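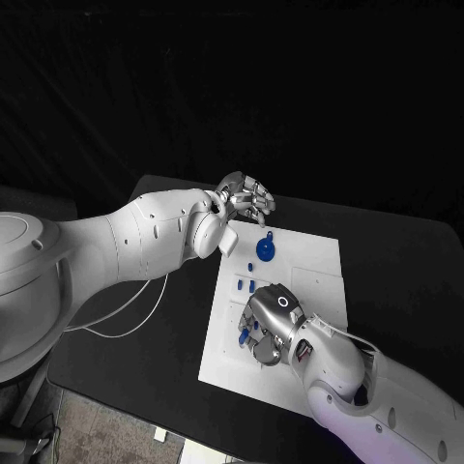
WORKSPACES

Guido Costa has spent 14 years putting tables in front of curtains. He runs Plestholm, a small shop that sets up tabletops and backdrops for anyone who needs a plain place to work at and be seen working. Most of his orders are for black on black: a black table, black fabric behind it and one white board on top.

"People ask for gray first," he says. "Then they put a few things on gray and everything looks tired. On black you find the edges of what you have. A white board on a black table, you know where it is without looking for it."

Costa started out fitting shop windows, and he still talks about fabric the way he did then. He buys it by the roll from a supplier called Ruren and hangs it himself. Creases are the complaint he hears most.

"You fold it to carry it, so it has folds," he says. "I steam the part behind the table if the customer asks. The rest drops out in a week or it doesn't. Dark cloth forgives a lot. If you hung the same cloth in white you would see every line."

He has no patience for shiny cloth or for anything with a pattern. He also dislikes clips along the top edge, and prefers a sewn sleeve with a pole through it. A sleeve costs more. He charges $57 for the sewing and says he loses a little on it.

The board is a simpler matter. Costa likes a square one, since a square can be turned any way and still sit straight with the table. He cuts his own and keeps 20 on a shelf by the door, where customers can try them for size.

"Too big and you have made a white table," he says. "Too small and your hands cover it. I tell people to put their forearms where they would put them for the job and look at what is left between."

His partner in the business, Sebastian Tănase, handles the tables. Tănase came from a furniture company, Blöndal, and wanted to sell wood tops when he joined. They tried it through one January and sold two.

"I still think wood is nicer to touch," Tănase says. "But dust, that is the thing with black. Guido doesn't mention dust. You wipe it in the morning and by 4 p.m. you can write your name."

Costa agrees about the dust. He gives every customer a cloth and tells them to wipe in one direction. Loose cables bother him more. He would run all of them off the back, he says, but he has stopped arguing with people about it.

The largest order so far came to $1,539, for three tables with fabric behind each. The next job is a single table for a repair class, and the customer has asked for gray. Costa is taking a black top along in the van.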